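Setting up the target exercise in Tudeo

Tudeo is the simulator that comes with the Waaka arm kit from Uvska. You can use it before the kit arrives, since the trial license covers the first 11 lessons. This page goes through lesson 9, where the arm brings a pointed tool to a target on a table.

Before you start, finish the gripper lesson and save your project. The lesson file is 216 MB, so download it ahead of time if your connection is slow.

1. Open Tudeo and choose Lessons, then Target.
2. Load your saved arm settings.
3. Press Reset. The arm goes to its start pose with the tool already in the gripper.
4. Open the Motion tab and set the step limit to 3000. 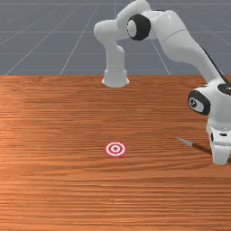 Motion planning in Tudeo works from the tip of the tool, and the tip has to be set by hand. Go to Tool, then Tip Offset, and click the very end of the metal point. If you click the wooden shaft, the arm will line up the wrong spot and miss. Next, click the red dot in the middle of the target and choose Set Goal. With the tool held out sideways like this and the target off to its left, start with a plain move to the left and leave the height alone.

5. Press Preview and watch the path line.
6. If the path dips into the table, raise the clearance one notch and preview again.
7. Press Run.

The log shows the final distance from tip to goal. If the run stops early, check the step limit first - Reset sometimes puts it back to the default.

To use the same path on a real arm, export it as a Batby file from the Project menu.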